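Dronero TENS Unit User Guide
Section 2: First Use, Pad Placement and Session Log

Read this section before you turn the unit on for the first time. It covers charging, attaching the pads, running a session, and moving your session log to the Wiltum diary program on a home computer. Cleaning and storage are covered in Section 4.

CAUTION: Do not use the unit if you have a pacemaker, an implanted defibrillator, or any other implanted electronic device. If you are pregnant, have epilepsy, or have a heart rhythm problem, talk to your doctor or physical therapist first.

Charging the unit

1. Plug the small end of the charging cable into the port on the bottom of the unit.
2. Plug the other end into the wall adapter that came in the box.
3. Leave the unit until the light turns from amber to green.
4. Unplug the cable. The unit will not start a session while it is connected to power.

NOTE: If the light blinks amber, the battery is too warm to charge. Move the unit out of direct sunlight and try again later.

The unit can also be charged from a computer, but charging is slower this way and stops if the computer goes to sleep.

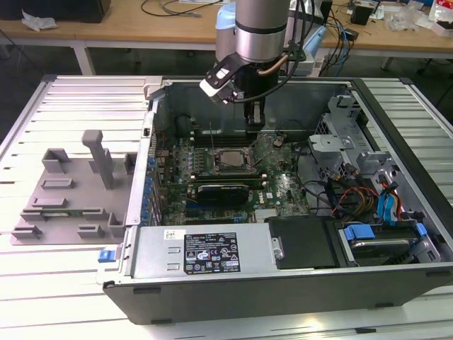

Fig. 2-1. Desktop computer on its side with the side panel removed.

Attaching the pads

1. Make sure the unit is off.
2. Wash the skin with mild soap and water and dry it fully. Do not use lotion or oil on the area.
3. Push a lead wire pin into the connector on each pad until no metal shows.
4. Peel the pad from its plastic sheet by the edge. Pulling on the wire will damage the pad.
5. Press each pad flat, starting from the center. Leave a gap at least as wide as one pad between the two pads on the same channel.
6. Plug the lead wire into channel A. Use channel B only if you have been shown how to place a second pair.

For lower back pain, most people place one pad on each side of the spine, level with the sore area. For knee pain, place one pad above the kneecap and one below. The pad chart inside the back cover shows other positions. If your physical therapist has marked different positions for you, follow those.

WARNING: Do not place pads on the front or sides of the neck, on the head or face, across the chest, or over broken, swollen, or numb skin. Do not place a pad over a skin cancer or an area being treated for cancer.

Running a session

1. Sit or lie down somewhere comfortable.
2. Press and hold the power button until the screen lights.
3. Press MODE to choose Steady, Pulse, or Mixed. Start with Steady.
4. Press the up arrow one step at a time. Stop when you feel a clear tingle that is strong but does not hurt.
5. If the muscle twitches or tightens, press the down arrow until it stops.
6. Let the timer run. The unit fades out and beeps when the session ends.
7. Turn the unit off before you take off the pads.

You may stop feeling the tingle partway through. This is common, and you can go up one step. Do not keep raising the level to chase the feeling.

The unit will not let you start a new session right away on the same channel. The screen shows REST and a countdown.

CAUTION: Do not use the unit while driving, sleeping, bathing, or working with tools. Keep heat packs and menthol creams off the pad area during a session.
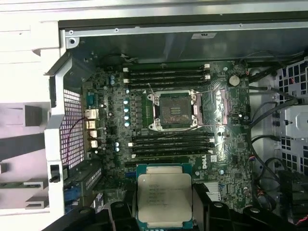 At the end of each session the screen asks for a pain score. Use the arrows to pick a number and press OK. Enter a score before and after each session if you can; a log with only one of the two is much harder for a clinic to use. To skip the question, press MODE.

The unit stores 1000 sessions. When the memory is full, the oldest session is erased to make room for the newest one.

Moving the log to Wiltum

1. Install Wiltum on the computer and restart if you are asked to.
2. Take the pads off and turn the unit off.
3. Connect the unit with the charging cable.
4. Open Wiltum and click Add Device.
5. Type the pairing code, 3157, and click Continue.
6. Choose New Sessions Only or All Sessions.
7. Wait for the word Done, then disconnect the cable.

NOTE: The pairing code is the same for every unit. To keep your log private, set a password under Settings > My Diary after the first transfer.

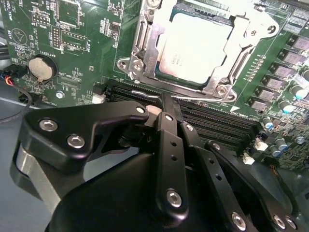 Randov Home Care / Dronero User Guide / Page 7

If the unit does not appear in the Add Device window, try a different port on the computer. Ports on a keyboard or monitor sometimes supply too little power. Check also that you are using the cable from the box, as many phone cables carry power but no data.

Printing a report for an appointment

1. In Wiltum, click Reports.
2. Pick a start month and an end month.
3. Check the boxes for the items you want: pain scores, session length, level used, notes.
4. Click Preview, then Print.

The notes column prints whatever you typed in the diary, including medicine names and sleep notes. Read through it before you hand it to anyone. A report can also be saved to a folder and uploaded through your clinic's patient portal, if it has one.

When to stop

Stop using the unit and call your doctor if you have a burn or blister under a pad, a rash that has not cleared by the next day, new numbness or weakness, or pain that gets worse after sessions. Slight pinkness under the pads is normal and should fade soon after you remove them.

Lead wires wear out before the unit does. If the tingle cuts in and out when you move, replace the wires first (part LW-A, sold in pairs by Nzioka Medical Supply), then the pads.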